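Wolledlow Smallholders Board > Animal Health > Stitches: separate or one long run?

fenedge_ewes
2020-10-28
One of my ewes went through the fence by the Staller gate and opened her flank. The vet closed it with separate stitches, each one tied off. The bill was £116. In July a different vet from the same practice did a similar cut on another ewe with one continuous run and it took half the time. Is there a reason to pick one over the other, or is it down to who turns up?

marshcart
Bit of both. With separate ones, if she rubs a knot off on the hurdle you lose one stitch and the rest hold. With a continuous run, if the thread goes at one end the whole lot can slacken. On the flank I would want separate.

tupandteg
Disagree. I've had continuous on sheep for years and never had one open up. It's quicker, the animal is held for less time and there is less thread left in her. A lot of the fuss about knots is habit.

marshcart
Depends where it is though. Belly after a caesarean, fine, the inner layers are nearly always a run anyway. Skin over something that moves every time she walks is different.

fenedge_ewes
This one is just behind the last rib, so it does move. She's in the small pen on her own and hates it.

oldpony70
Put another sheep in next door where she can see it. Ours will go off their feed if they are left alone.
On the stitches, separate ones also let the vet take one or two out early if a bit of the wound needs to drain. You can't do that so easily with a run.

tupandteg
Fair point on draining, I'll give you that one.

jernen_lane
£116 sounds cheap to me. We paid £300 for a heifer with a torn teat at Jernen Lane, though that was out of hours and included the sedation.

fenedge_ewes
Ours was daytime and local anaesthetic only. Does anyone cover the wound? I was told to leave it open and spray round it, keeping the spray off the cut itself.

marshcart
Leave it open, keep the bedding clean, look at it twice a day. Swelling that is hot or smells means ring them. And write down the date for taking the stitches out, it is easy to forget once she's back with the others.

oldpony70
The vets call them interrupted.
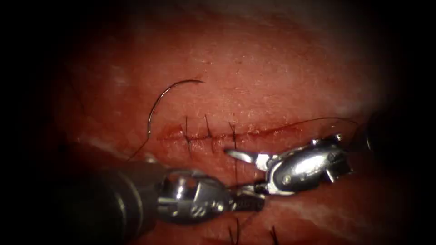
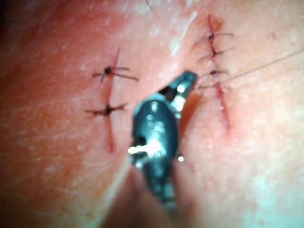
Interrupted stitches in dark thread, both pictures.

tupandteg
Still say a run would do for a sheep.

fenedge_ewes
Thanks all. She has a neighbour now and is eating her hay. Next job is the fence.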